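Tuesday, November 16, 2021
Jarville workshop, cell 3 notes

Carried over from Friday: hand on cell 3 still losing its home position after a long run. Re-zeroed at start of shift, checked again at lunch. Thumb was off, fingers fine. Logged under the Minami ticket, no reply yet.

Job today was the Gedutico parts. Batch of 2000, same bag-and-tray work the day crew used to do at the long bench. Target is to get through the batch without anyone standing at the cell. Did not make it. Stops before lunch: 14. Most were the thumb closing early and pushing the part over before the fingers had it. Two were the guard switch, unrelated. One was me leaning on the stop.

Changed the thumb closing delay in Cilteo after lunch. Left speed alone so there is only one thing to compare. Stops in the afternoon: 4. Will leave the delay where it is for the rest of the week.

Checked the hand over between runs. Knit cover on the palm stays on for now. The folds at the thumb base need to move freely, so no tape there, please, even as a temporary fix. Look at the pins in the finger brackets when you do the weekly check and write down anything you see, including nothing.

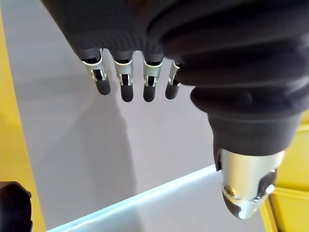
Cell 3, hand over the work surface. Fingers at left, metal thumb tip at right.

Tip wear: the black fingertips and the thumb tip are separate lines on the check sheet from now on. They were one line before and we could not tell from the sheet which had been replaced.

Staffing. Tipene Mudgway has moved from packing to cell tending, same shift. He asked who owns a stop when the cell is down and the tray count is short. Under the old sheet it goes against the packer's name, which makes no sense if the packer is clearing faults for three cells. Proposed: stops go against the cell number, with initials only for who cleared it. Needs agreement from the shift lead before the sheet changes.

He also pointed out that bench packers used to catch bad parts by feel and set them aside. The cell bags them. We have had more returns on this part since May and I had put it down to the supplier. Not sure now. Pulled the return slips, will sort them by bench and cell.

Rotation — tending is more walking and less lifting, but you can't leave the area while a fault is open, so breaks slip. Tipene's ran late both times today. Need a named cover for each break, on the board, before the week is out.

To do:
Chase Minami ticket
Split tip lines on check sheet
Return slips
Break cover on board
Repeat thumb zero check tomorrow, same times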